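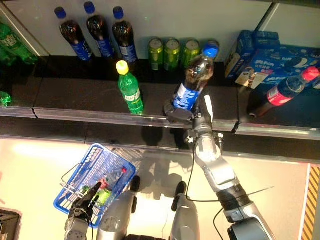

Giving up soda, month five: what do you drink at 3 pm?

gurdenlake
July 2, 2022
So I quit soda back in February and the mornings are fine, dinner is fine, but mid-afternoon at my desk I'm a wreck. I was up to 63 ounces a day at my worst (I know, I know). I've tried plain water, I've tried tea, and I still walk past the drinks shelf at the store like it owes me money. Those blue-capped cola bottles get me every single time! What are you all having instead?

sidia_fan
Seltzer with a big squeeze of lime. It's the fizz you miss, I'd bet on it. Took me 9 days to stop hating it and now I go through a case a week.

Bañuelos
Gotta disagree with sidia_fan. Seltzer kept me hooked, because every can made me think of the real thing. What worked was dropping bubbles completely. Cold hibiscus tea, a little honey, big jar in the fridge.

porchcat43
Can we talk about the snack side of it? I never wanted a cola by itself, I wanted a cola AND chips. Once I moved my lunch later the whole craving shrank. Now it's an apple and peanut butter and I'm good till dinner.

gurdenlake
Huh, porchcat43, that might be me. I eat at 11 and then nothing. And Bañuelos, is hibiscus the really sour one? My sister made some once and my whole face folded up.

Bañuelos
Yep, sour! Steep it less, five minutes tops, and throw in an orange slice.

sidia_fan
Still say you don't have to give up bubbles to give up sugar. Plenty of us did fine. Try both for a week each and see which one you finish.

besport_dad
Or just have one small cola on weekends and enjoy it? I went cold turkey twice and fell off both times. One a week has held for over a year.

gurdenlake
Tempting, but one is never one with me. Buying limes and hibiscus tonight, will report back.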